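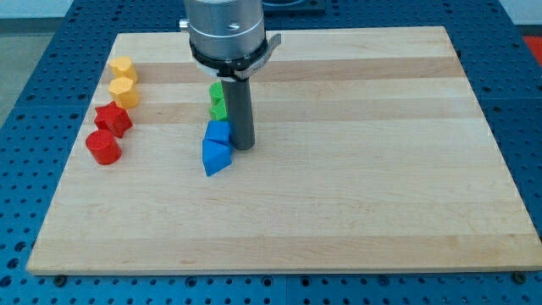 # The stick and the rulebook

When Concetta Caputo came to the laboratory at Ustley, each bench had its own habits. One team stopped the arm before they reached for a block, another team only slowed it down. "Both were sure that they did the safe thing," she tells me. Her answer was a document of nine pages, now taped inside the door of every cell.

I expected a text about emergency buttons. Most of it is about the table. A pushing task, where the arm moves colored blocks over a wooden board with a plain rod, looks harmless. But a rod is narrow, and a small force under a narrow tip can still hurt a finger. So the rules begin with the tool: a rounded end, a clamp checked by hand before each session, and a written limit for how low the tip may go.

Then come the blocks. Stars, cubes, wedges and cylinders do not slide in the same way, and a wedge can turn under the tip. The Ustley rules ask that any new shape is first pushed at the slowest speed, with one person at the stop button and no second person inside the marked line.

Evander MacBrayne, who wrote the section on resets, is strict about hands. Nobody moves a block while the motors have power, even when the arm is still. It was the least popular rule. In June the group logged 600 resets, and he read all the notes. "People complained about the waiting," he says. "I understand them — I also wait."

Saoirse Coughlan would like the document to be shorter. She runs a similar cell at Skalus, and she borrowed only four pages. Her team keeps the limit for the tip and the rule about hands, but decides about speed for each task. The two groups exchange their incident notes, including the boring ones, and the next version will have a page on worn clamps.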